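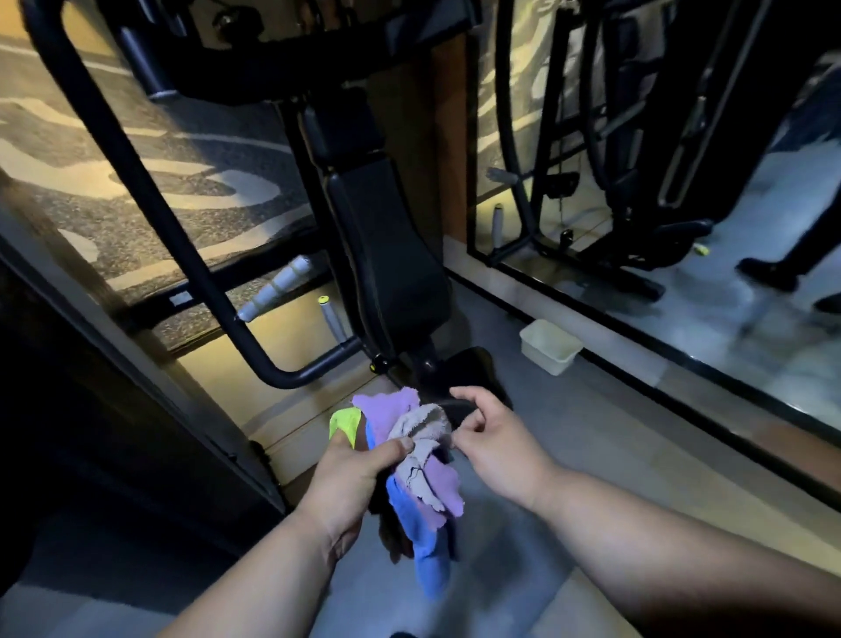
Gullbridge gym puts cleaning cloths on a color code

GULLBRIDGE, 3/21/24 - Members of the Whitlock fitness room will have noticed that the cleaning cloths have become more cheerful than the members.

The old paper towel dispensers came down earlier in March. In their place are microfiber cloths in purple, green, blue and gray, and a notice by the front desk explaining who may wipe what. Purple is for backrests and seats. Green is for handles and anything else a palm has been on. Blue does the mirrors. Gray is for frames, posts and the floor around the machines, a region the notice calls "the lower areas."

Manager Barrett Haddad said the change followed a suggestion box that had filled up, over the winter, with one suggestion.

"People wanted the mirrors clean," he said. "They were very firm about it. A few of them underlined things."

The trouble, according to Haddad, was that the same damp towel tended to make a tour of the whole room, finishing on the glass. The strength machines were the worst offenders, with their foam rollers, stitched padding and curved tubing, all of which hold on to chalk and hand lotion with great loyalty.

Staff now do a full wipe-down at 10 in the morning and again at 9 at night. Each round takes about 20 minutes, longer if somebody is resting between sets and does not wish to be hurried. Used cloths go into a bin by the desk and are washed without fabric softener, which leaves streaks.

Members are welcome to take a cloth and do their own machine. They are asked to put it in the bin afterward, and to stop hanging it on the equipment to dry. They are also asked not to take the purple ones home. Haddad would not say how many have gone missing, but the next order has been moved up.

The carpet is not covered by the code. It gets vacuumed, as before.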